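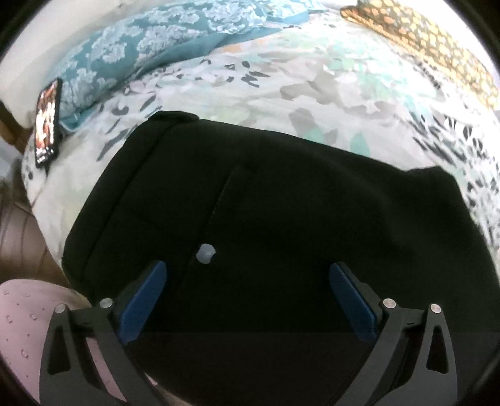
Unalby Bedtop: a data card for laundry that has got as far as the bed

Version 2 of the card. Version 1 was a paragraph and a promise.

What it is

Unalby Bedtop is a collection of 2,000 records about clothes, linens and other soft goods lying on made or nearly made beds. Each record is one still picture and one row in a table. The row says what is on the bed, what state of folding it has reached, what it is lying on, and how sure the labeler was. The last column gets more use than we planned.

The subject is the stage of laundry between the dryer and the drawer. In most homes this stage is supposed to take ten minutes and has been known to take a weekend. Plenty of published material covers finished folds, usually white T-shirts on a plain table. We wanted the rest of it: the dark things on the busy bedding, with a pillow in the way and a blanket that was pushed to one side at breakfast.

The set is maintained under the Unalby project. The labeling guide started life as the Brernura folding sheet, and some of the column names still show it.

What's in the download

records.csv - one row per picture
pictures/ - six folders, sorted by what the main item is lying on
guide.txt - the labeling guide, including the arguments
changes.txt - what changed, and who would like it changed back
README.txt - you have found it

The six folders are plain, striped, checked, floral, abstract and other. "Other" was meant to be small. It contains every cover that made a labeler ask whether a thing was a leaf.

Columns

item_type
A word from the list: shirt, pants, skirt, towel, sheet, bag, other, unclear. Pick "unclear" if you would not bet lunch on it. A flat black item with one crease in it could be nearly anything, and a confident wrong answer costs us more cleanup than a shrug does.

item_color
The everyday color word. Black is black. If two labelers disagree between navy and black, the row says "dark" and everyone moves on.

fold_state
One of spread, half, folded, stacked, heap. "Heap" replaced the earlier term "pre-folded," which was somebody being optimistic.

crease_visible
Yes or no. Counts sharp lines made by folding. Does not count wrinkles, seams, or the dent where a cat was.

cover_pattern
Matches the folder name. See the section on patterns below, and get a drink first.

cover_notes
Free text. Colors first, then shapes. Please keep it under a line. The longest entry in version 1 ran to a small essay on teal.

neighbors
Other soft things in view: pillow, blanket, throw, second item. List them from the far end of the bed to the near end.

small_bits
Beads, buttons, lint, snaps, anything small and light lying on or attached to the main item.

confidence
High, medium or low. This applies to item_type only. Nobody needs to know how confident you feel about the pillow.

On dark items

Black fabric is the reason this set exists and the reason it took so long. Folded or unfolded, it gives you very little to go on. A seam can look like an edge, an edge can look like a shadow, and the second layer of a fold disappears into the first. If the corner lifts away from the bed you have a clue. If it doesn't, you have a rectangle.

Our rules for dark items are as follows.

Look for the crease before you look for the outline. A sharp diagonal line tells you something has been folded even when the shape tells you nothing.

Trace the top edge from one side to the other. If it dips, write that down in the notes. A sloping edge can mean a careless fold, a sagging one, or a bed that wants a longer look.

Do not guess the layers. "Folded" is enough. The Brernura sheet asked for a layer count, and the results suggested that several labelers could see through cotton.

Anything pale on a black item goes in small_bits, however tiny. If it looks like a bead or a button, write "bead or button." If it is only a speck, write "speck." We used to ask people to decide between button and lint. We no longer do, and the number of messages in the project inbox has fallen accordingly.

On patterns

The second hard part is the bedding underneath. A plain cover gives every item a clean border. A cover printed with scattered shapes will produce false corners, false edges and, in one memorable row, a false sock.

Abstract and leafy prints share a folder because three rounds of labeling failed to separate them. One person's brushstroke is another person's leaf. In guide.txt the official ruling is that if you can see the point where several shapes meet and spread out, you may call it a spray. Otherwise it is "scattered shapes."

For colors, use whatever words you would use in a store. Teal, turquoise, mint, gray and orange are all fine. We do merge them later. The Warraich subset arrived with "sea foam" in the table and it has been allowed to stay as a warning.

Watch for dark shapes printed next to a dark item. Black on the cover and black on the item will run together at a glance, and a cluster of dark streaks along one side can pass for a ragged hem. Zoom in on the border. If it still reads as one thing, set confidence to low and put "print runs into item" in the notes. 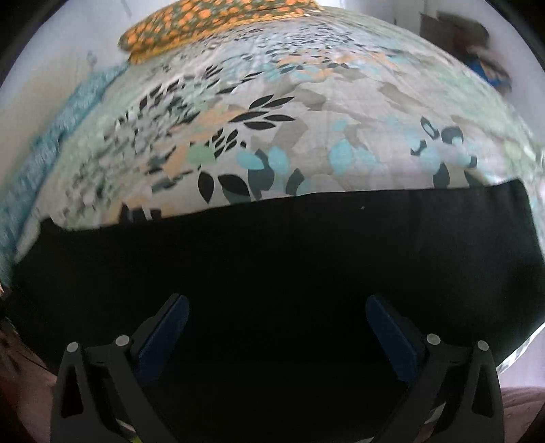 Black fabric across the near half of the bed, with a turquoise knitted blanket bunched down the left side and a dotted pillow at the far end.

On neighbors

Pillows are the easy part and get labeled with great enthusiasm. A dark green case with orange dots will receive a full sentence from the same person who wrote "cloth" for the main item. The dots may be fruit or they may be flowers. Write "orange dots."

A pillow is a neighbor even if only part of it shows. So is a blanket along the edge of the mattress, whatever shape it is in. Bunched blankets are never the main item, even if they are better looking. If knitting is visible, say "knitted," and resist the urge to name the stitch.

The pillow in one record need not be the pillow in the next, even over the same bedding. Beds in this set have more than one pillow, like beds everywhere, and which ones are in view depends on the angle. Label what is in your picture and leave the others to their own rows. A labeler who carried a neighbor forward from the previous row caused two evenings of repair work, and has been very decent about it since.

How the labels were made

Each record was labeled twice, by two people who did not compare notes until afterward. Where they agreed, the row was closed. Where they didn't, the row went to a short discussion and came back with a settled label and, often, lower confidence.

The most common disagreement was sheet versus garment. The second was garment versus bag. Both happen nearly always with dark items that lie flat and show no sleeve, strap or waistband. We considered a combined label and then saw what it would look like in a chart.

The least common disagreement was over heap. Everybody knows a heap.

Good uses

Testing whether a labeling scheme for clothes holds up on a real bed. Practicing fold-state labels. Comparing plain and printed backgrounds. Teaching a household member what "half" means, if you think the evidence will help.

Bad uses

Do not use the set to estimate how tidy anyone is. Do not use fold_state as a measure of skill: a "spread" item may be about to receive the best fold of its life. Do not treat item_type as settled where confidence is low, and please don't drop the low rows to make your numbers prettier. They are the interesting ones.

Size and fabric content are not recorded. We can't tell cotton from a blend in a picture and have stopped pretending to.

Known problems

The abstract folder is larger than the plain folder, which tells you something about bedding and nothing about laundry.

Fitted sheets are nearly all labeled heap. We looked into this and the labels are correct.

The Zamudton rows use "duvet" where the others use "comforter." Search for both. A fix was proposed in March and produced a discussion of what a duvet is, now filed in changes.txt for anyone with an afternoon free.

crease_visible is unreliable on towels. Towels do what they like.

A few rows list "blanket" for something that is probably a throw. The guide draws the line at whether it would cover your feet, and there were no feet available for comparison.

Contributing

Send corrections one row at a time, with the row number and the column name in the first line. If you are changing item_type, say what you saw that the labelers missed: a cuff, a zipper, a handle. "It's obviously a skirt" has been received and is under review.

New pictures are welcome for plain and striped covers, where we are short. We have enough leaves.

Please leave the bed as it is. Contributors keep smoothing the cover first, and the smoothed ones all go in looking like a guest room.

Changes since version 1

Added small_bits. Renamed pre-folded to heap. Removed the layer count. Split "dark" from "black" in item_color, then put half of them back. Fixed the false sock.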